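About Stilar

Stilar tests whether machines can do household and shop-floor chores yet. Hooman Azimi and Shahab Zarei opened the Istcombe office in September with one chore: clearing a cluttered table. Most trials run in simulation first.

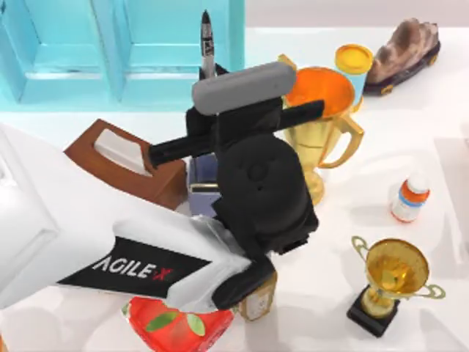 A trial counts as done when each item is in its assigned place and nothing has been knocked over. Partial credit is not given. As of 8 November 2018 we have logged 771 trials, of which 321 met that standard – too few for a shop floor, and well short of what a household would accept. Handles, stems and items standing close together account for most of the failures.

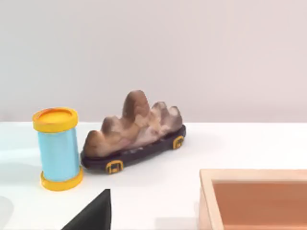
Flat, open layouts score higher, and we report them separately. Results go to our clients, Javeo and Kanagaratnam, with the failed runs included. The next series is 400 trials over 13 layouts, with the same pass rule. We do not build or sell robots. Test plans are available on request from the Istcombe office.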